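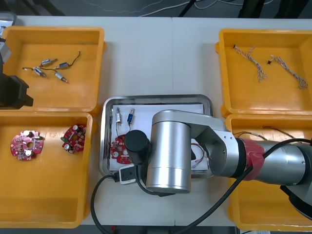
API Monitoring Readiness Checklist, Prerix gateway
Review before the February release
Reviewer: Katalin Szűcs
Second reader: Rainer Lenz

Mark each item Pass, Fail or Open. Write a comment for anything that isn't a plain pass. Fails in sections 1 and 2 block the release. Fails elsewhere need an owner.

1. Endpoint coverage

1.1 Every public endpoint has at least one synthetic check.
Pass.

1.2 Every outside API we call is on the dependency list.
Fail. The address lookup from Tronel is missing. It was added to checkout in the last sprint and the list wasn't updated. Owner: Shirin Ghasemi.

1.3 Checks run from more than one region.
Pass. They run from 3 regions.

1.4 Checks use their own test account and don't touch customer records.
Pass. The old check on the orders endpoint used a staff login. It has been removed and the password changed.

1.5 Retired endpoints are gone from the monitor.
Open. Two v1 paths still return a redirect, and the monitor counts that as up. Mārtiņš will confirm with the Pacheco team that they no longer call them.

2. Thresholds and alerts

2.1 Response time limits are written down and match the monitor.
Fail. The runbook says warn at 600 ms and page at 1000 ms. The monitor warns at 600 but never pages, as the second rule was saved in a disabled state. Turned on during the review. Stays a fail until a test page comes through.

2.2 Limits are set on the 95th percentile, not the average.
Pass for search and login. Checkout was still on the average. The slowest checkout call in the sample took 1417 ms and did not move the average enough to warn.

2.3 Alerts reach a person.
Pass. Test alert sent at 2:10 p.m., acknowledged by Shahab Esfahani at 2:13.

2.4 A failed check retries once before alerting.
Pass.

2.5 Certificate expiry is monitored.
Pass on public hosts. Internal hosts are not covered. Added to the follow-up list.

3. Status page

3.1 The page is hosted apart from the services it reports on.
Pass.

3.2 The page shows when its data was last refreshed.
Fail. The time shown is when the page was loaded in the browser. If the collector stops, the page goes on looking current. Show the collector's own timestamp and turn the row gray when it is stale.

3.3 Components are grouped in a way customers can follow.
Open. Internal and external dependencies are mixed in one long list, and a support agent has to know which is which. Split the list into two groups with a clear line between them, like the raised ridge that runs across this tray and gives it an upper and a lower compartment. Our own services go in the top group and outside providers go underneath. Labels should be readable at normal zoom on a phone.

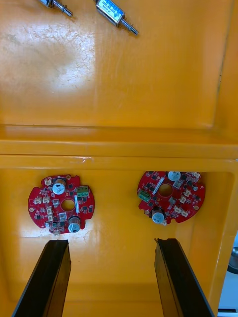

3.4 Incident text can be posted without a deploy.
Pass. Rainer posted and removed a draft notice from the admin screen. Anyone in the on-call group can do the same, and the group list was checked against the current rota. Wording templates are still thin. The one for partial outages is a single line, and its label in the menu is as hard to read as the small dark print on the solenoid in the tray. Use a larger type size and a plain title.

4. Data and access

4.1 Raw check results are kept long enough to compare releases.
Pass.

4.2 API keys used by the monitor are in the secrets store.
Fail. One key for the Dodo billing sandbox is in a config file in the repository. Rotate it first, then move it. Removing the line does not remove it from history.

4.3 Former staff have no access to the dashboard.
Pass.

4.4 Logs do not contain tokens or customer email addresses.
Pass on the lines sampled. Request headers are masked. Query strings are not, so any new endpoint that takes an email in the query needs a masking rule.

Result

Not ready for release. Items 1.2 and 2.1 must be cleared. Item 4.2 does not block under the rules above, but the key should be rotated today.

Recheck requested by Katalin Szűcs. Send the test page result and the updated dependency list to both readers.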